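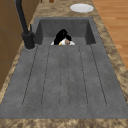
Dark gray composite sink in a granite countertop.

Building News | Water and Plumbing

Hard water at Kastell: what changes this fall

Oct 1, 2022

Residents in both Kastell buildings have been writing in about white spots on glasses, stiff faucet handles and a chalky ring that comes back a few days after cleaning. The cause is the same in nearly every case. The city changed which wells feed our side of town in March, and the water coming in now carries more calcium and magnesium than it did before. It is safe to drink. It is also hard on fixtures, and on anything that heats water.

We have hired Flerkix, the plumbing firm that replaced the Ferraro Street boiler, to put a softener on the hot water line in each building. Work starts at Ferraro Street and then moves to the courtyard building. The cold water line to the kitchens will stay as it is, so what you drink and cook with will not be softened. Several people asked for this when we sent around the survey, mostly over the added sodium, and the plumbers had no objection.

The hot water will be off for part of a working day in each building. A notice will go up by the mailboxes and in the elevator before that happens. After it comes back on, run the hot tap in the kitchen and then in the bathroom until the water is clear. You may see some cloudiness or hear the pipes knock for a minute. If either one is still going on by the evening, call the office.

Softened water will not remove scale that has already built up. It takes time for old deposits to loosen, and when they do, small flakes tend to collect in faucet screens. If your flow drops in the weeks after the work, unscrew the aerator at the tip of the faucet, rinse it, and leave it in white vinegar overnight. Spare aerators are in the office and are free. Please bring the old one with you - the kitchens were fitted at different times and there are 2 thread sizes.

Shower heads can get the same treatment. Tie a sandwich bag of vinegar around the head with a rubber band and take it off in the morning. Do not leave vinegar on brass finishes for that long. Ten minutes and a soft brush will do for those.

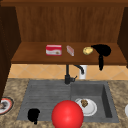
The drainboard side of a sink shows scale sooner than the basin does. Rinse the grooves and wipe along them.

Dark composite sinks need a little more attention than steel ones. Scale shows up on them as a pale haze, and people often take it for wear or for damage to the surface. Try warm water, dish soap and a nylon pad first. If the haze stays, wipe it with equal parts vinegar and water, wait a few minutes, and rinse well. Keep the vinegar off the granite around the sink. Acid can dull the stone and eat at the sealer, and we can't repair that cheaply. A dry towel over the sink at night does more than any cleaner, but we know most people won't do it.

A few residents have asked about Flulisance, the descaling powder sold at the hardware store on the corner. It is fine in kettles and coffee makers if you follow the label. Please don't put it down the drain in large amounts or use it in the dishwasher. The dishwashers here have their own salt and rinse settings, and the right setting for our water is printed on the sheet inside the utility closet door. If your sheet is missing we will print you another.

On cost: the softeners are being paid for from the reserve fund, and there is no special charge. The salt will be an ongoing expense of $300 a year for each building, which goes into next year's operating budget. Rents and monthly fees do not change because of it. Flerkix will service the units as part of the contract we already have with them.

If you have your own filter under the sink, you don't need to remove it. Check the date on the cartridge, though. Harder water clogs some types early, and two of the leaks we fixed over the summer were at old filter housings with cracked collars. Residents are responsible for filters they installed themselves. If you want someone to look at yours while the plumbers are in the building, put your name on the list at the office before the work begins.

Questions about scheduling go to Valdis Baranauskienė in the office, extension 2564. If you need hot water for medical reasons on the day of the shutoff, call her ahead of time and she will arrange access to an apartment in the other building.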